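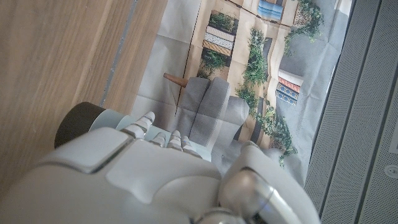

Visit report: methods open day, Leckie Centre for Social Research

9 Oct 2024

Purpose of visit

The centre opens its methods program to outside researchers twice a year. I attended to see how its ethnographers record, code and store field material, with a view to revising our own protocol for workplace studies before December.

Fieldnote archive

The archive holds the notes from 43 completed projects, the earliest handwritten and since transcribed. Each entry is kept in two versions: the note as first taken, and the expanded account prepared later the same day. Coders work from the second but must cite the first.
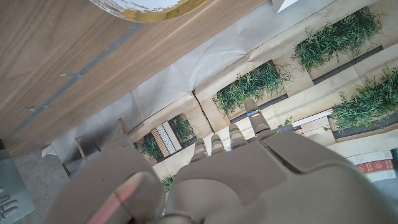 The two versions are linked by paragraph number, so a reader can follow a category back to the original wording. Staff conceded that the numbering fails when an author reorders the expanded account, and the links must then be repaired by hand. The Kanda study, a long observation of shift handovers at a freight depot, contains around 4,000 coded passages and has been through this repair twice.

Coding session

Visitors were split into pairs and given an extract from the Delline interviews, with a codebook of 7 categories. Agreement was good on descriptive codes and poor on anything that required a judgement about who or what was acting in a given sentence. The passive voice caused most of the trouble. The centre does not calculate an agreement coefficient at this stage. Disagreements are logged in a memo and the codebook is revised from the memos.

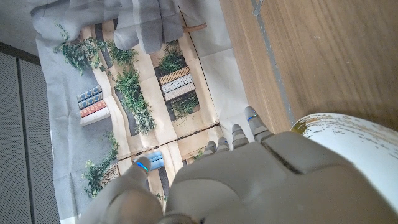 Access and consent

Deltater, the centre's index of deposited material, is searchable by outside users, but full text requires a signed agreement. Consent forms now separate reuse in teaching from reuse in research. Older projects have a single clause covering both, and these remain closed to teaching.

Points to follow up

Request the current memo template.
Ask whether paragraph numbers could be fixed at the time of first entry.
Compare our consent wording with the two-part form.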